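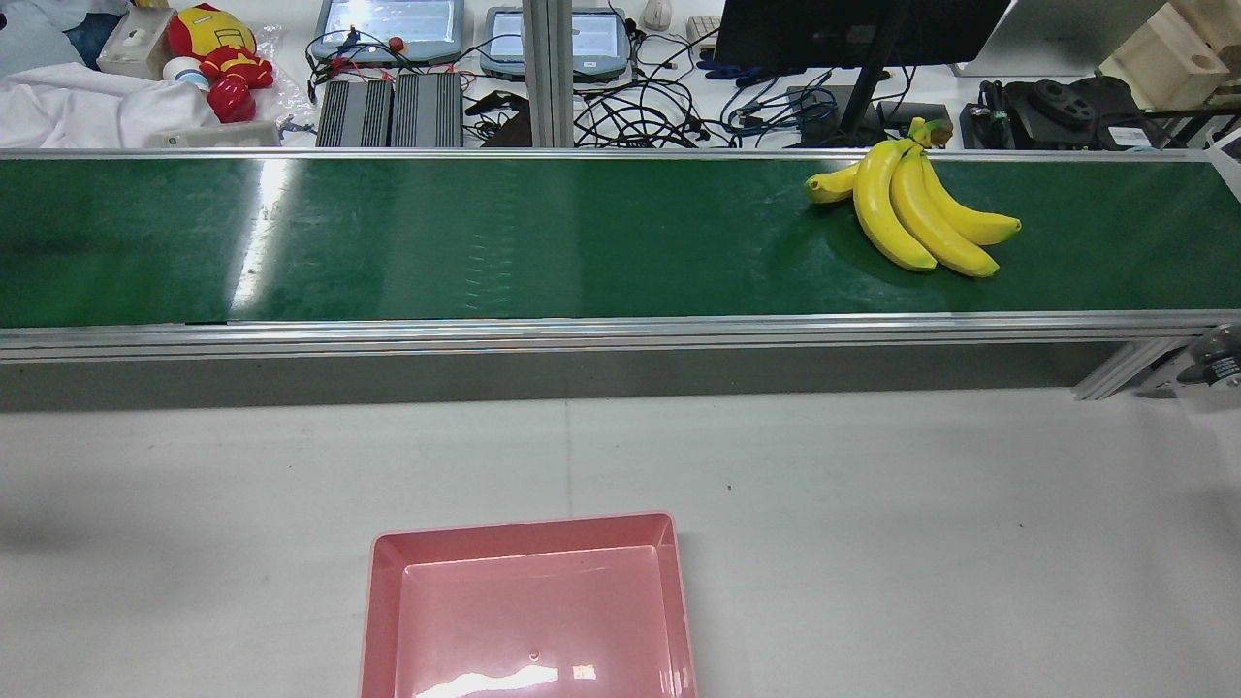 Bananas on the green belt, pink tray on the table in front.

Ticket 2326 - belt stops short, fruit sits at the far end
Site: Stemach packing bench
Belt: Privow, tabletop, green

Problem: belt runs fine empty. Put a bunch of bananas on and it slows, then quits before the tray. No error light. Restart gets it going for a bit, then same again.

Tried so far
- wiped belt top with damp cloth, no change
- checked side rails, nothing rubbing
- swapped power lead, no change
- speed down from 742 to 400, runs longer but still quits

Underside of the belt has a film on it, sort of sticky. Probaly old fruit juice getting in past the rail. Drive roller feels slick too.
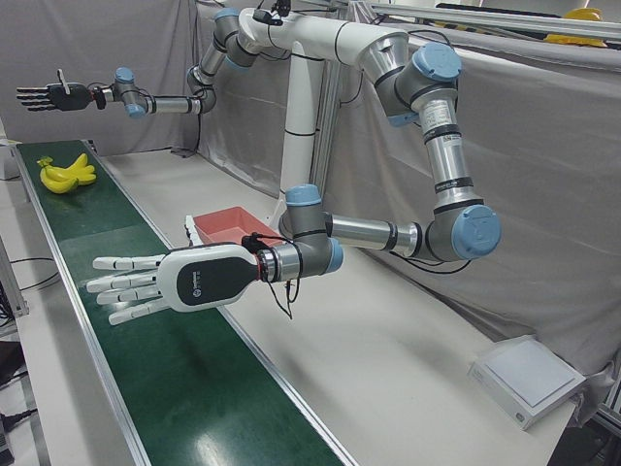 Can we keep using the bench while we wait on parts?
Short runs are OK at the 400 setting - switch off if the motor housing gets too warm to touch.

Update, 3:40 pm
Belt off, roller cleaned with the Muven wipes. Tension screw on the drive side was backed way out, other side fine. Evened them up. Ran it empty, then with one bunch. Made it to the end both times. Want a longer run before closing.

Ordered spare roller from Hettiarachchi anyway, part 314. They said June, no day given.

Also pls keep cables off the white desk next to the belt, makes it a pain to get at the screws.
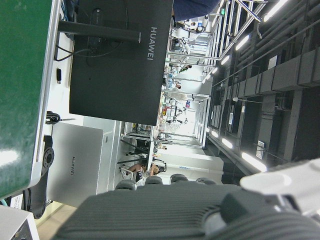

Desk side, HUAWEI monitor from the back, black cables on the white top.

Status: open, waiting on roller. Recheck tension tommorow before first run.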